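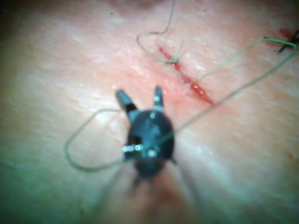
Garkedden is a method for teaching a surgical robot to close a straight cut with separate stitches, each tied with its own knot. It belongs to the group of methods called imitation learning, in which a control program is trained on recordings of human operators and receives no written rules for the movements. The method was developed at the Trollitz laboratory and is mostly used on practice tissue. Its main input is the picture from a small camera placed at the wrist of the instrument, which shows the jaws from behind, together with the tissue in front of them. From such a close position a thin green thread can lie in wide loops on both sides of the gripper, soft-edged in one part and blurred in another, while the red line of the incision is only a small part of the view. Most of the difficulties treated by Garkedden come from this situation.

Background

Earlier programs for automatic suturing usually divided the task into fixed steps and calculated a path for the needle in each of them. This works well when the needle is held exactly as planned. When the needle turns a little between the jaws, the calculated path is no longer correct, and the error grows with every step. The thread is a second problem. It is soft, it has no fixed shape, and its position after a pull depends on friction with the tissue. Methods that try to follow the full shape of the thread need much computing time and often lose it when it passes under an instrument.

The authors of Garkedden decided not to model the thread. The program is asked only for the next short movement of both instruments, and it must learn from the recordings which parts of the picture are important for this.

Training data

The training set, named Nogueira, contains 1241 recorded stitches. They were made by 16 operators with different levels of experience, all working by remote control with two instruments. Each recording contains the wrist camera pictures, the joint positions of both arms and the opening of the jaws. Recordings with mistakes were kept in the set if the operator corrected the mistake and finished the stitch. According to the authors, these corrections are of special value, because a program trained only on perfect stitches does not know how to return from a bad position.

Every stitch is divided into 4 phases: taking the needle, passing it through the tissue, pulling the thread and tying the knot. The borders between the phases were marked by hand. This was slow work, and in a later version they are found from the movement of the jaws.
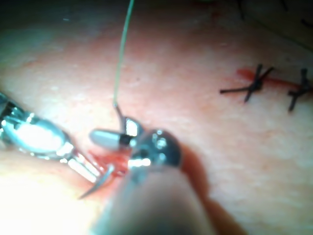 The second phase receives the most attention in the published report. While the needle goes through the tissue, the two instruments must come very close to each other, and one of them can hide the point where the needle comes out. The program therefore keeps a short memory of earlier pictures. If the exit point cannot be seen, it slows down the movement and waits for the other instrument to move away – a behavior that was also observed in the recordings of the more experienced operators.

Results

The method was tested on tissue pads that were not part of the training set. In 35 test closures, the program could usually complete the first three phases without help. Knot tying was weaker. The most frequent error was a loop that slipped from the jaw before the free end was taken. The second most frequent was a knot pulled tight beside the incision and not over it. Thread color also had an influence: results were better with green thread than with dark thread, which is easily confused with shadow.

A comparison with Sallomo, an older system of the same laboratory that uses a fixed camera above the table, gave a mixed result. Sallomo was faster in pulling the thread, as it sees the whole working area. Garkedden was more exact in placing the needle.

Limitations

The tests were done on pads that do not move, so breathing and other motion of a living body are not considered. Strong light is a further weakness. Where the surface becomes nearly white in the picture, the needle point is difficult to find, and the program sometimes stops. Force is not measured, and the tension of a stitch is judged from the picture only. An extension with a force sensor was announced in March, but no results of it have been published.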